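About Ondar

Ondar reviews technology projects for cities, counties and state agencies. We are usually called in before a contract is signed, and sometimes two years after, when the bills have started to look strange.

We don't sell software and we don't take referral fees. We have heard the word "transformation" in a great many council chambers, and we would like to know what is being transformed, by what date, and who pays if it isn't.

Fedir Vasylenko started the firm after a long spell in a county purchasing office, where he read 263 technology proposals and kept notes on all of them. The notes became our first checklist. It has been rewritten several times and is still too long - people complain, and we send it anyway.
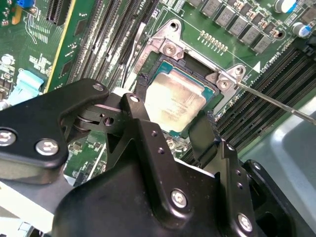 Most of our work is reading. A permit system that promises to save staff time should say whose time, and doing what. A vendor that claims its product is "already live" in other towns should be willing to give us the phone numbers. When Faraji Nzioka calls those towns, he asks to speak to the clerk at the counter before he speaks to the director. The answers are often different.

We have doubts about innovation offices too. Some do good work. Others run pilot after pilot and never publish a result, and we have said so in reports to the people funding them. A few of those clients did not come back.

There are nine of us. Shabani Owino and Idrisa Owino handle contract review, and Gervásio Caldeira looks after security and data terms. Our findings go to the client in full, including the parts that make the client look bad, and we ask every public body to post them.

We also publish the Wakham List, a running record of public technology projects and what became of them. It has 343 entries as of April. If yours is on it and you think we got it wrong, send us the documents and we'll read them.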